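Changing the fingers, again

The arm has been in my kitchen since September, and in that time I have replaced the covers on its fingers more often than I have replaced the dish towels. I'm not proud of either number.

For those just joining: it's a secondhand Indby arm with a two-finger Worku gripper, bought from a lab clearance in Kaltonport for less than the dishwasher. The arm is fine. The gripper is needy. Its covers go slick, then they creep, and one day it picks up a spoon with all the conviction of a wet handshake.

The job itself is dull. Power off, wait for the brake to click, take out the 2 mm screws and put them in a saucer. (Use a saucer. I have crawled for those screws.) Peel the old covers, wipe the pads with alcohol, and let them dry for longer than you want to. New covers go on from the tip down. If you start at the base you get a wrinkle, and the wrinkle will be with you for the next 200 grasps.

Then there's the linkage between the fingers. I give it one drop of light oil on each pivot and work it open and closed by hand. Two drops and it ends up on the plates.
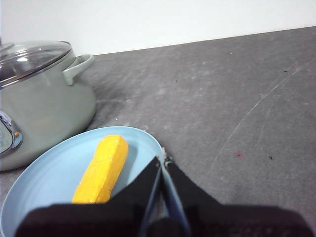 New black covers on, wrist camera view, with the yellow thing on the blue plate and the big green pot looking on.

After that comes re-zeroing, where most of my evening went. The Cevska software wants the fully closed position, and it wants it three times, and if the readings disagree it throws error 694. The manual describes 694 as "a condition." Last time the trouble was one screw a half turn loose, so I now check the screws first and the forum second.

I also dropped the closing force a notch. Fresh covers grip harder than old ones, and I had forgotten this until I remembered the tomato.

Still on the list: the wrist cable rubs at full rotation, and the spare covers are down to one pair. I've ordered more. The shop says they ship 14th May, which is what it said about the last batch, too.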